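Landlord wants every copy of the key back, can he charge me for a full lock change?

plodfan_96
Tuesday, April 14, 2020

Moving out of my place in Billatthorpe end of the month. Got an email from the management company (Situra, anyone else have them??) saying I owe "all keys issued" or they bill me for a new lock.

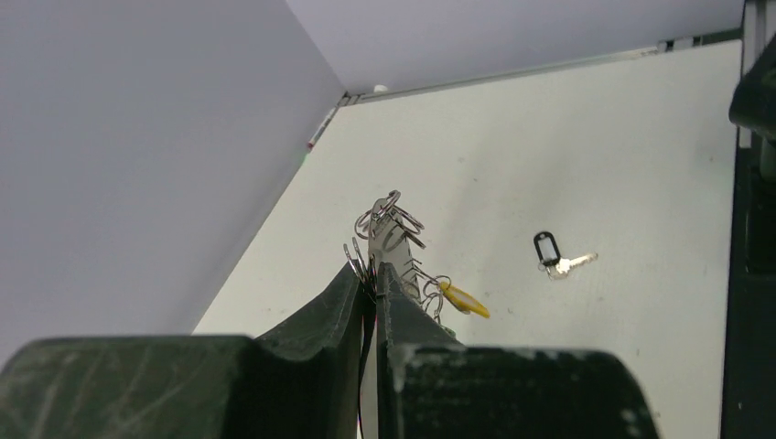 a key and some rings

Thing is I signed for two keys back when I moved in. Paperwork says two. Philomena Nyarko at the office says two. I have one. The other went missing in January, I told them by phone, the guy said no big deal just bring the one back. Of course nothing in writing. Now they want the cost of a whole new lock plus labor out of my deposit. Can they do that?

kwesi_a
what does the lease say. not the email, the lease

plodfan_96
"Tenant shall return all keys. Reasonable costs of replacement will be deducted." thats the whole thing

kwesi_a
ok so "reasonable" is doing a lot of work there. Replacement of what, the key or the lock? I'd argue key. Key copy is a few bucks at any hardware store.

Lizeth B
Disagree with Kwesi. I manage a small building (4 units) and if a key is floating around out there I rekey, period. I'm not going to put a new tenant in with somebody's lost key in the wild. And yes I charge for it. Rekey though, not a new lock. Huge difference in price. Ask them which one they're billing.

kwesi_a
you should be rekeying between tenants anyway tho?? so why does the old tenant pay for it

Lizeth B
I do it when a key is missing or somebody left on bad terms. If I get every key back in my hand I don't always. Plenty of places don't.

kwesi_a
well that's kind of scary. anyone can make a copy and hand back the originals

Lizeth B
Ours are restricted blanks, the hardware store won't cut them. But fine, point taken.

Cecilia Amoah
Had Situra for three years over on the Plodton side of town. They tried to take my whole deposit for "carpet". Ask for an itemized list in writing. Keep asking. They hate writing things down. When I finally got mine half of it just dissapeared from the bill.

Also did you call from your cell? Your phone bill should show the call in January. Doesnt prove what was said but proves you called.

plodfan_96
oh thats smart. yes from my cell. going to look

bodnar_locks_kojo
Locksmith here, I work at Bodnár, not your area so not fishing for business. A few things.

Rekeying a standard pin tumbler cylinder is a quick job. Pull the cylinder, swap the pins, new keys. The lock body stays on the door. If they tell you the whole lock has to go, ask why. Sometimes it's true — old lock, worn out, parts not made any more — but then that's wear and you shouldn't be paying for it.

If the same key opens the front entrance for the whole building, different story. Then they may want to rekey the entrance and cut new keys for everybody, and that gets expensive fast. I've seen a bill for 2,000 on a big building. So check what yours opens.

plodfan_96
just my apartment door. front door is a keypad

bodnar_locks_kojo
Then it's one cylinder. Get a quote from a local shop for a rekey and send it to them with your reply.

Lizeth B
^ this. I'd take a quote seriously if a tenant sent me one

kwesi_a
I still say pay for a key and nothing else. they said no big deal on the phone

Lizeth B
"They said on the phone" isn't going to get anybody very far Kwesi

kwesi_a
small claims judge might care

Cecilia Amoah
Small claims over one cylinder, lol. With everything closed right now good luck getting a date.

Also whatever you do get a receipt for the key you DO give back. Signed, dated, how many. If the office is shut and they tell you to use the drop box, email them the same day so its on record.

plodfan_96
office is shut, yeah. drop box. will email

Ok update. Found the call on my bill, 11 minutes. Emailed Situra asking for itemized cost and if it's a rekey or new lock. Attached a rekey quote from the shop on my street, they did it over the phone. No answer yet. Will post when I hear

kwesi_a
did you cc Philomena

plodfan_96
no. should I?

Cecilia Amoah
YES. she's the one who goes by the paperwork

plodfan_96
ok forwarding it to her now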